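We use cookies to remember your settings and see which pages get read. Accept all | Manage choices

Start-of-shift check for the wiping robot, with my comments

Checked at Clirkik, May 11, 2023. Overall: fit to run, three things to sort out.

I used to clean every table on this site by hand, so I come at this list as someone who knew the job before the robot did. Undard sent us a perfectly good checklist with 50 items on it and I'm afraid we stopped reading it by January. Mine has 11. Tick the box, but please write a comment as well – a row of ticks tells the next shift nothing at all!

1. Stop button within reach of whoever is watching. OK
Tested before anything else, as always. If you have to lean past the robot to get to it, move yourself, then start.

2. Handover note read. OK
The late shift had written "fine". More words next time, please.

3. Table and cloth. OK, with comment
Watch the first wipe all the way through and don't wander off to make tea.
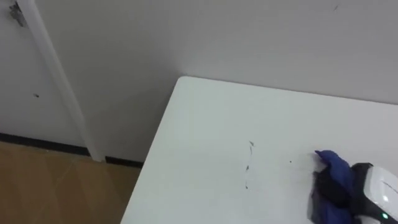

Wiping is the bit of my old job I miss least, and my shoulder agrees. What I've kept is the looking, and I think that's the part we undersold when we first talked about what the robot would take over. Take the dark streak on the white top, and the tiny speck sitting between it and the blue cloth. I'd want both in the comments box, where they are and what they look like, and then I'd want somebody to look at the same place after the run and write that down too. It's a new sort of work for us and it does take getting used to (I still catch myself reaching for a cloth).

4. Cloth changed at start of shift. OK
Fresh one from the Clarkitby bag. Used ones go in the bin by the sink, please, and never back in the bag.

5. Spray bottles put away. NOT OK
One left out on the sill. I've moved it. The robot doesn't need it and a visitor might pick it up.

6. Floor clear where people walk. OK, with comment
Look down before you look at the robot. I mean it! The black cable loops a long way out over the floorboards in front of the desk, and it's exactly where your feet want to go when you're watching the arms. Walk round it. I'd like a marked route and I've asked Grewal for some tape.

7. Overhead cables. OK
Look only, don't pull. If something seems different from yesterday, say so in the comments and ring extension 111.

8. Arms and hands, standing well back. OK

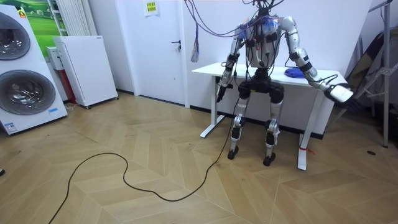

9. Door closed and everyone told. NOT OK
I told the people in the room but forgot the office next door, so that one's my fault. People walk in faster than they used to now that they think the cleaning "does itself".

10. Breaks agreed. OK
It went on the list because the watching is tiring in a way wiping never was. Swap over when you've agreed to swap, even if it's all going nicely.

11. Comments from the last shift answered. NOT OK
Two questions still open, one about gloves and one about who signs when we're short. I've passed both on and will write the answers in the book by the kettle.

To sort out: spray bottle storage, telling next door, the two open questions. Tape for the floor is on order.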